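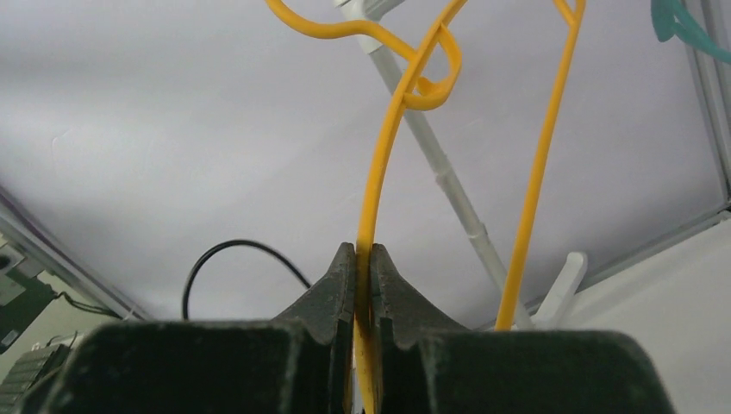
The clothing exchange at the Curancombe community hall will open again in August 2025, and the organisers are asking neighbours for hangers before they ask for more clothes. Plastic ones are preferred, like the yellow one and the pale grey-white one behind it, as the metal kind left rust marks on several shirts in April. Wendy Bloxham, who looks after the rails, said that 121 coats and jackets are already waiting in bags. "We have the clothes, but we cannot show them," she said.

Hangers can be left at the side door until 5 p.m. - please tie them together so they do not tangle. Broken hooks can not be accepted. Each visitor may take up to three pieces of clothing, and children's sizes will have their own rail this time. Subira Kinyua is still looking for one more person to help with sorting colours and sizes.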